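Plullum-Fehler

Als Plullum-Fehler (auch Leergriff oder, unter Technikern, Luftnummer) wird eine Störung in der automatisierten Handhabung bezeichnet, bei der ein Greifer ein Objekt als gegriffen meldet, das er nicht hält. Die Steuerung setzt den Ablauf fort, legt das Nichts ordnungsgemäß ab und verbucht den Vorgang als Erfolg. Benannt ist der Fehler nach der Steuerungssoftware Plullum, deren Hersteller Economou sich gegen die Bezeichnung mehrfach und ohne nennenswerte Wirkung verwahrt hat.

Geschichte

Bekannt wurde die Störung durch einen Vorfall im Sortierlabor Pletbridge. Am Mittwoch, 18. Januar 2023, lief dort eine zweiarmige Zelle eine Nachtschicht lang unbeaufsichtigt. Das Protokoll verzeichnete am Morgen 300 erfolgreiche Ablagen. Im Behälter lagen 62 Teile, die übrigen fanden sich unter dem Tisch, hinter dem Tisch und in einem Fall in der Lüftung des Schaltschranks. Der Schichtbericht, vom System selbst verfasst, schloss mit dem Vermerk »keine Auffälligkeiten«.

Ursachen

Der Greifer schließt seine Finger bis zu einem Sollwert des Motorstroms. Steigt der Strom, gilt das Objekt als gefasst. Der Strom steigt allerdings auch, wenn die Finger aufeinandertreffen, wenn ein Kabel am Gelenk zieht oder wenn beide Arme gleichzeitig nach demselben Gegenstand greifen und einander festhalten – ein Zustand, den die Software Flovgate als »besonders stabilen Griff« bewertete. In Pletbridge kam ein Versatz der Kalibrierung von 17 Millimetern am rechten Arm hinzu. Bei großen Teilen fiel er kaum auf, bei schmalen war er entscheidend.

Anfällige Aufbauten

Besonders gefährdet sind Zellen, in denen zwei Arme von gegenüberliegenden Seiten in einen gemeinsamen Behälter arbeiten. Trennwände verengen den Anfahrweg, und kleine zylindrische Teile drehen sich beim Schließen leicht aus den Fingern.

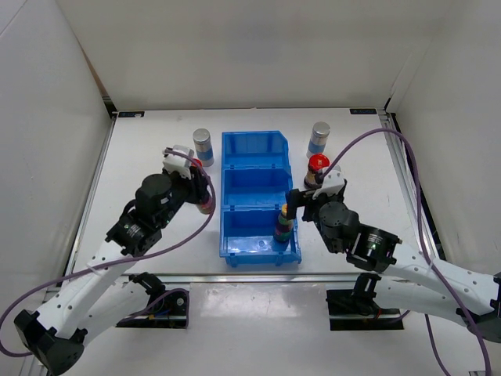
Erschwerend wirkt, dass die Arbeitsbereiche beider Arme sich über der Mitte überlappen. Verliert ein Arm sein Teil dort, wird es unter Umständen vom anderen als neues Objekt erkannt und ein zweites Mal gezählt, was die Statistik weiter verbessert.

Abhilfe

Üblich ist heute eine Prüfung der Fingerweite: Sind die Finger vollständig geschlossen, gilt der Griff als misslungen, gleichgültig, was der Motorstrom dazu meint. Ergänzend wird nach je 50 Ablagen der Behälter gewogen. Economou empfahl zunächst, den Schwellwert anzuheben. Die Zahl der Fehlmeldungen sank daraufhin, die der zerdrückten Teile stieg. Seit Oktober liefert der Hersteller die Weitenprüfung serienmäßig mit, ab Werk ist sie ausgeschaltet.

Siehe auch: Greiferkalibrierung, Kollisionsüberwachung, Schlupferkennung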